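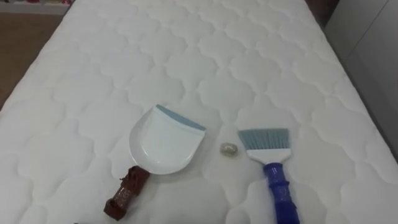 Undness, the tenants' advice group, is asking mattress sellers to back up their "sleep-clean" claims before charging for them. Zovico now adds a $50 "hygiene plan" at checkout, and Pagano has a similar one for $20 a year. Read the terms and you find that both plans want the owner to clean the bed regularly anyway. On a white quilted top, with stitching that leaves a hollow beside every puffed panel, that mostly means a hand brush and a dustpan, and most homes have those already.
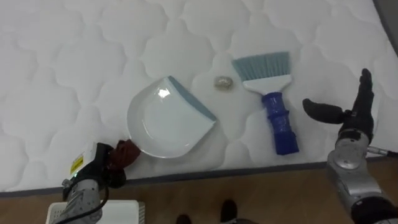 **Consumer Bulletin No. 1013**

"We asked both firms what the money pays for," said Ada Serra, who edits the bulletin. "We got a brochure." Neither firm sent test results by our June deadline. Zovico says its plan can add up to 5 years to the life of a mattress. It did not say compared with what.
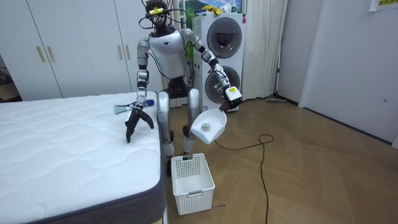

Undness wants the fee taken off the bill unless a buyer asks for it, and the test data put online. Pagano says it is "reviewing the wording." We have heard that before.

Press contact: Agata Farina, Undness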